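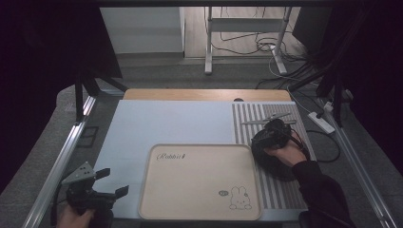 2. Methods

2.1 Participants and setting

Participants were recruited from two council fitness centres, Kandden and Baltadby, through notices at the front desk and in the members' newsletter. Adults were eligible if they had done no structured resistance training in the previous six months and could attend three morning sessions a week. People taking medication known to affect appetite were excluded, as were shift workers, whose breakfast times could not be standardised. A total of 80 people enrolled, and the last of them gave written consent on Mar 29, 2023.

Allocation to the fed or fasted condition was made by sealed envelope, stratified by centre and sex. The trainers who supervised the sessions could not be blinded to allocation. The assessor who carried out the strength and body composition measurements (HG) was not told which group a participant belonged to, and participants were asked not to discuss breakfast with her.

2.2 Training program

Both groups followed the same 12-week program. Each session opened with five minutes of easy cycling and continued with a leg press, a chest press, a seated row and a loaded carry. Loads were set from a submaximal test in the first week and increased when a participant completed all repetitions at two consecutive sessions. Rest between sets was self-selected, up to 2 minutes. Sessions began between 6.30 and 8.00 am at both centres.

Trainers recorded load, repetitions and rating of perceived exertion on paper cards, which were entered into the study database each fortnight by HM. Where a card was illegible or missing, the session was counted as attended but its load data were treated as missing. Participants who missed a session could make it up within the same week. Sessions missed through centre closure were not counted against attendance.

2.3 Test meal and appetite measurement

The fed group ate a standard breakfast at the centre before training, and the fasted group ate the same breakfast afterwards. The meal provided 2,460 kJ and consisted of rolled oats, skim milk, two boiled eggs and a banana, served with 400 mL of water. Coffee and tea were allowed without sugar, and the choice was noted. Any food left over was weighed and subtracted from the energy value for that day.

Appetite was rated on a paper visual analogue scale on waking, before the meal, after the meal and at midday. The midday rating was completed at home or at work and returned at the next session. Ratings made outside the requested window were kept in the main analysis and dropped in a sensitivity analysis.

Tableware can influence how large a serve looks, particularly where the food and the plate differ in colour — a concern raised by several participants in our earlier pilot at Gurnholm. Plate type was therefore recorded with the meal data. Oats were always served in a bowl, and the remaining items on a plate. The round black plate, with its rippled surface and raised rim, appears in Figure 1.

Figure 1. Round black plate with textured surface.
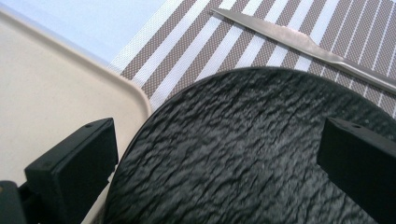 2.4 Statistical analysis

The primary outcome was the change in leg press strength from baseline to week 12, compared between groups by analysis of covariance with baseline strength, centre and sex as covariates. Appetite ratings were analysed with a linear mixed model that included a random intercept for each participant. Plate type was entered as a fixed effect in the appetite model only.

All participants were analysed in the group to which they had been allocated. Missing outcome data were handled by multiple imputation, and a complete-case analysis is reported in the supplement. HM ran the models, and HG repeated the primary analysis independently from the raw file after the blind had been lifted.

Author initials: HM, Hervé Mallet; HG, Haf Gough.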